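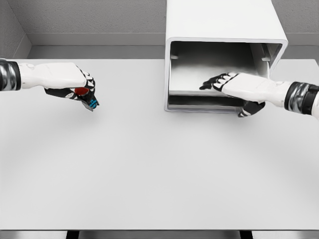 Sewing & Craft Rooms > Storage
Thread: White inside the drawers, or something darker?

bobbinbasket wrote:
Hello all, and thank you to everyone who helped me with the cutting mat question back in February (I went with the bigger one and I love it). Now I'm on to the drawers. I've bought a second-hand Flisholm unit for under the window, and the insides are a tired brown that swallows everything I put in there. Black scissors, navy thread, the little tin of machine needles — I open the drawer and it's like looking down a well. I'm tempted to paint the insides white, but my sister thinks I'm mad and says they'll be filthy by Christmas. Has anyone done it? Did you regret it? I should say I'm not a tidy person by nature, though I'm trying.

Posted 10 September 2026

quiltymoose wrote:
Do it! I painted mine 11 years ago, when my eyes first started to go, and it's still my favourite thing in the room. I used Varnov cupboard enamel in the satin, two thin coats with a small foam roller, and then I left the drawers out on the porch for a good long while before I put anything back. Please don't rush that part. I rushed one and a pattern envelope stuck to the bottom, and a bit of it is still there.

They do get grubby, your sister's right about that much. A damp cloth and a drop of dish soap sees them right.

treadle_and_tea wrote:
I'm going to be the grump and say no. I had white drawers at our old place and every speck of lint showed, every snipped thread, every crumb (yes, I eat biscuits while I sew, don't tell anyone). I spent more time wiping than hemming. When we moved I lined everything with grey felt from the Sandhu shop on the main street and I've been happy ever since. It's quiet too, which you don't think about until you've had a drawer full of loose bobbins going clackety-clack.

Felt comes out for a shake on the back step. Try doing that with paint.

quiltymoose wrote:
Oh, but the pins! Felt holds on to pins like nobody's business. I'd be picking them out with my fingertips and swearing. A smooth painted bottom and a magnet and you're done. Agree with you about the biscuits though.
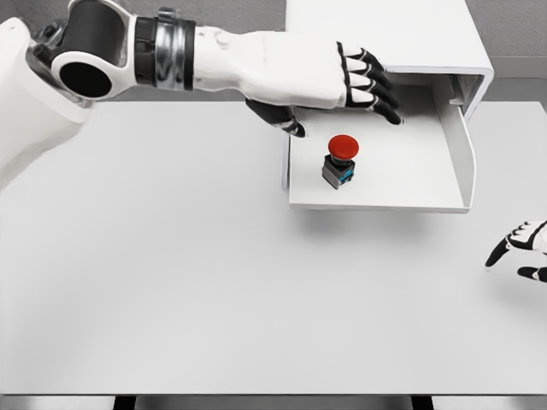 spoolhardy wrote:
I think the colour of the drawer matters less than the colour of what goes in it, and I say this as someone who has tried white, cork and a rather awful floral paper. If the inside is white, buy bright things. My good snips have orange handles now, my seam ripper has a blob of nail polish on the end, and I can lay a hand on either of them without my glasses. Look at the open white drawer with the red emergency-stop button in it, where there's no mistaking the button for anything else. Put a cream-coloured tape measure in the same drawer and you'd be patting around for it like I used to. So before you open a tin of paint, bobbinbasket, I'd have a think about what you own. If half of it is pale, white won't help you much.

bobbinbasket wrote:
Well, that's sent me off to look. I've just tipped the top drawer out on the bed and nearly everything is black, navy or dark green, apart from some 50 white buttons I keep in a jar anyway. So white might suit me after all! I do like the sound of the felt for the bobbins. Is there any reason I couldn't paint the lot and put a bit of felt in only one drawer?

treadle_and_tea wrote:
None at all, and I'm pleased to have won a drawer. Cut the felt a touch small so it doesn't ruck up in the corners.

hemlinehollow wrote:
Can I put in a word for not painting? Candeo do ready-made trays in white that drop straight in. I paid $119 for a set that did my whole unit, and I know that's a lot of money for trays, but there was no sanding and no smell, and I can take them with me if we ever move. You might need to trim the back edge, so measure the inside of the drawer and not the front.

quiltymoose wrote:
$119! You could paint the whole house for that. Well, the hallway.

hemlinehollow wrote:
I've seen your hallway, you'd need more than one tin.

bobbinbasket wrote:
You're all very kind, and a bit cheeky. I'm going with paint, I think, and felt for the bobbins. One last thing, does the Varnov need a primer over old varnish? The tin at the shop was turned to the wall and I didn't like to fiddle.

quiltymoose wrote:
I gave mine a light sand and a coat of primer first, and I'd do the same again. Open a window.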